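Fakstead Evening Course: Running a Good Workshop
Handout 6: The Board Is Half the Room

Welcome back! Last session we worked on timing. Now we get to my favorite piece of equipment, the rolling whiteboard, and I hope you'll leave wanting to go and wipe one down.

Before the group arrives
Get there early enough to stand in the back row and look at the board from a chair. Can you read a word written in your normal handwriting? Most of us can't, the first time (I certainly couldn't!). Letters need to be bigger than feels polite. Try every marker on the board itself and put dead ones straight in the trash.

Dividing the space
Osach calls this "zoning" in the course reader, and it works beautifully. Keep one strip for the plan of the session and leave it up the whole time. Use the wide middle for whatever the group is building together. Save a corner for questions you'll come back to, and do come back to them!

Erasing
Ask before you wipe. People are often still copying, and a board with 42 sticky notes' worth of ideas on it took real effort. Take a photo first, then clean from the top down.

Exercise (in pairs)
Plan a board for a 2-hour session on a topic you love. Sketch it on paper, swap with your partner, and see if they can tell you what the session is about. Bring the sketch next time, together with pages 1 to 6 of the Akpan reading.
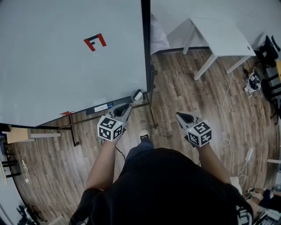
Setting up a board goes faster once you have a fixed order for it, and mine starts at the floor. Look at the feet and the crossbar, and move any cable out of the way before you roll anything. Then the tray: two markers are plenty to begin with, like the blue one and the white one with the blue band, and the little eraser can sit on its holder by the lower right corner where your hand will find it. Colored tape is great for marking off an area, and a red and black bracket shows up well on a blank white surface. After that, pick up a marker and write the title, nice and big!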